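Door task, part four: moving the head camera

The arms on the bench at the shared workshop in Dusmont are still waiting on a replacement wrist cable, so all of the work this month has been in the simulator. The goal hasn't changed. The robot drives up to a closed door, finds the knob, turns it and goes through. It fails at finding the knob.

I had the head camera pitched down 28 degrees. At that angle the torso takes up a large share of the view, and the knob is a few orange pixels on an olive door. The detector (I call it Vendis, version 2) was trained on upright doors. Roll the camera and the confidence drops below threshold well before the grippers are in reach.

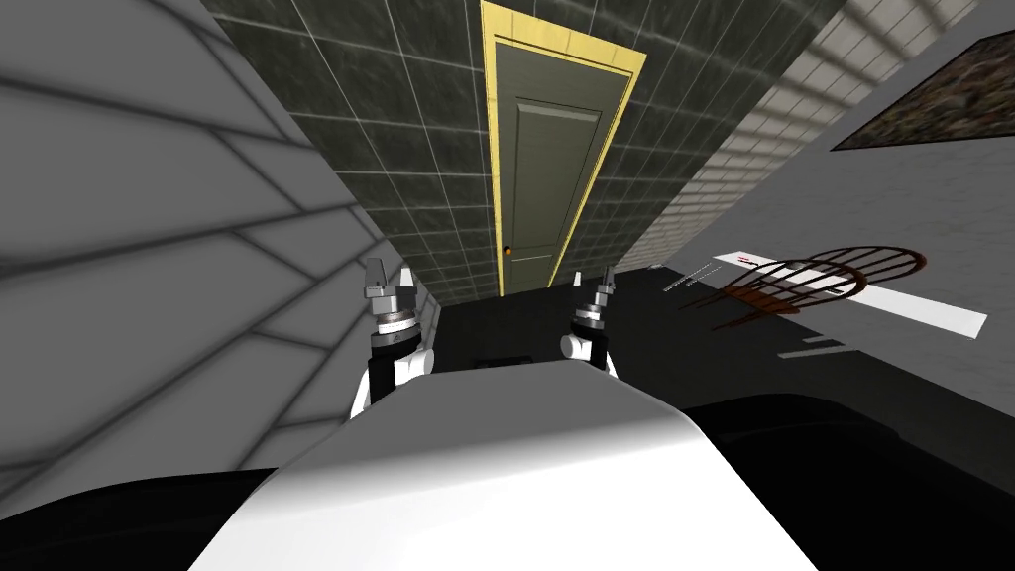

Preben Lauritsen thinks I'm solving the wrong problem. His comment on the last post was that the knob position is fixed relative to the door casing, so I should fit the casing edges first, get the door plane from those, and only then look for the knob in a small window. He also asked why I don't level the image from the IMU before it reaches the detector.

Leveling is in now. It took one rotation matrix and most of an evening finding a sign error. The casing fit is slower going. The yellow trim separates easily by hue, but two converging edges give a poor depth estimate when the bottom of the door is hidden by a forearm. I added a check that discards any fit where a gripper overlaps the lower corners.

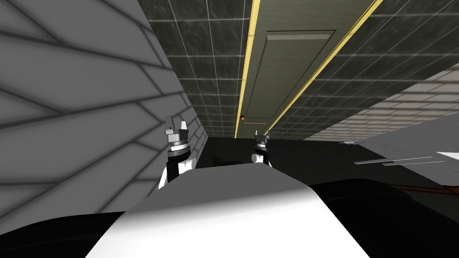
With the check in place I generated 3,519 views with random camera roll and retrained overnight. Out of 46 test approaches, the misses that remain are nearly all on the left arm, where the finger pads cross the line of sight to the knob late in the reach. I'm going to try a wider elbow posture before touching the detector again.

The config files are in the Clonstead folder, same place as before. The cable is supposed to ship in December.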